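Bokcombe valley trail to reopen in December after path works
PRESS RELEASE, for immediate use

The full Bokcombe valley trail reopens in December, with new steps on the upper section, a rebuilt footbridge and a small free car park at the Lemieux end. Walkers have had to turn back at the weir since the bank slipped last winter. The whole loop is 9 miles again.

Work was led by Hotetance, the trails charity that looks after the valley, with Delalus Outdoors paying for the timber and stone. Over 3000 people signed the petition asking for the upper path to be put back on its old line by the river. It has been, bar one short stretch where the ground was to soft.

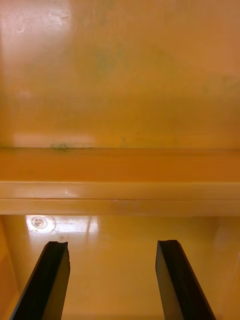
Can I bring a dog on the reopened trail?
Dogs are welcome on all of it, on a lead through the sheep fields between the weir and the top gate. Off the lead in the oak wood is fine if they come back when called.

Rosaire Vachon, trail manager at Hotetance: "Best walk in the county and we've been without half of it. The view from the top gate on a clear morning, you forget how good it is when you live down the road. Bring proper boots. The new steps are steep and the last bit before the gate is still rough."

Allow 4 hours for the loop at a steady pace, more with children. Shorter route turns off at the footbridge and comes back through the wood. Waymarks are yellow for the loop, blue for the short route. Maps at the car park board, or print one from the Hotetance website before you set off, phone signal is poor past the weir.

Car park has 30 spaces. Opens 7am, gate locked at dusk. No overnight stays, no camper vans please. When its full use the village hall field, signed from the main road.
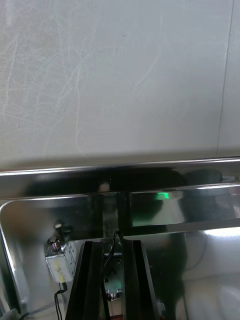
Opening walk

A guided walk of the loop sets off from the Lemieux car park at 10am on opening day, date to be confirmed on the website. Free, no need to book. Azucena Varela of Delalus Outdoors will cut the ribbon at the footbridge, then soup at the village hall for anyone who makes it back.

"I walked it as a kid and I've missed it," she said. "Can't wait to get up there again."

Press wanting to walk the route beforehand, contact Rosaire Vachon at the Hotetance office. Interviews can be done on the trail or by phone. Photos of the upper path and footbridge on request.

Ends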